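Teleop demos on the foil block task, how many before training?

jellow_bench
Jan 3, 2023
Two arms, yellow printed gripper housings, red fingertips. The left works on the foil-wrapped block and the right works at the tray.
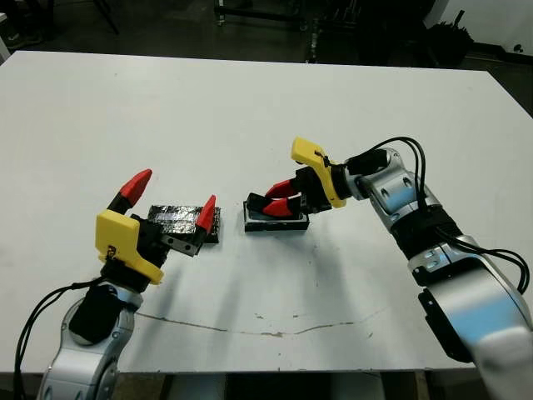

I have 396 demos recorded by remote control since November. The policy still hesitates at the tray. Should I go to 500 or fix something first?

nemix4
Fix first. Mixed operators hurt us more than low counts. How many people drove?

jellow_bench
Four, all with different habits on the left arm.

workell_fan
Disagree with nemix4. We went to 1319 with mixed operators and the hesitation went away.

nemix4
That is a lot of hours. Pick one operator, record a small set and compare.

jellow_bench
Will try one operator. Has anyone guided the arms by hand for this?

workell_fan
Yes, but your hands end up in the camera view. I would stay with remote.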